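When the arm didn't let go
Shop floor notes, October 2023

The teardown cell at Hurwood is in the back, past the pallets. Old desktops come in, parts come out. Fans, memory, processors, drives. A robot arm does part of it and people do the rest, and in August the arm did something it was not supposed to do.

I got the cell lead from Vokcombe, the firm that built the thing, for half an hour between shifts. She asked me not to use her name. Fine.

So what happened. "It closed on a socket bracket and stayed closed," she says. "We sent open. Controller said open. The fingers were still shut."

Not a crash, no bang. The job was a processor pull. The arm came down, the fingers grabbed, and then the next move in the program was up. The arm went up. The bracket did not want to go with it.

"You could hear the board creak. The tech hit the stop, which was the right call. She was quick." A pause. "I wish the software had been quicker then her."

The board was scrap. Nobody hurt. But the tech had a screwdriver in there seconds before, and that's the bit that kept the lead up at night. Sharing the case with the arm is normal on this job. Person loosens, arm holds, person backs off, arm lifts. The backing off was on the honor system.

"There was no check. The program waited 4 seconds and went. It was a timer. I'm not proud of it."

Why a timer? Deadline, she says. Gebremichael, the customer, wanted 3,000 towers through before the winter. The first version was a demo and the demo turned into production. I have heard this one before, in other buildings.

Then the fault itself. The log was useless at first. Gripper status open, open, open. Took them days to see that the status was only the command coming back, an echo. No one had wired up the real finger position.

"We were reading our own handwriting," is how she puts it.

When they took the gripper apart they found a pivot that was binding, gummed up. Thermal paste, mixed with dust. It gets everywhere on this work. Cleaned the pivot, it moved free. Let it run 90 cycles on dirty boards and it was getting stiff again.

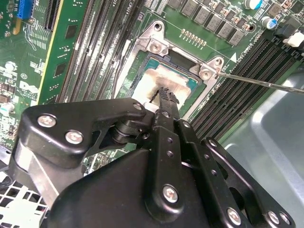 Dell boards, processor sockets, the same kind of work. 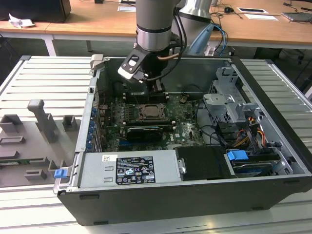
Could the same fault happen again?
The pivot can still stick, but the arm should now stop before it lifts, as the gripper reports its real finger position and any mismatch with the command halts the program.

Other changes. The timer is gone. The person now presses a button, outside the case, both hands clear, and the arm will not lift until that's done. The lift is slower for the first bit. There is a force limit on it too, which they had the whole time and had set way too high.

"It was set for carrying a full tower. For a bracket that's silly. It never would of tripped."

And cleaning. Pivots get wiped every 5 boards. The techs hate it. She knows they hate it. She says she would rather hear complaints.

I asked if anybody wanted the arm gone. Some did, she says, for a week or two. A sister site in Durnville stopped theirs altogether and went back to hand tools, and it's still off. They are waiting on a guard design. She thinks they're right to wait, their bench is tighter and people stand closer in.

Does she trust it now?

"I trust the button. I trust the force limit, I tested that one myself." The gripper she's less sure of. A sealed pivot is on order and she has been told two different delivery dates.

The shift bell went around then and she had to go. On the way out she stopped to show me the scrap board. It hangs by the door on a zip tie, bracket bent up at one corner.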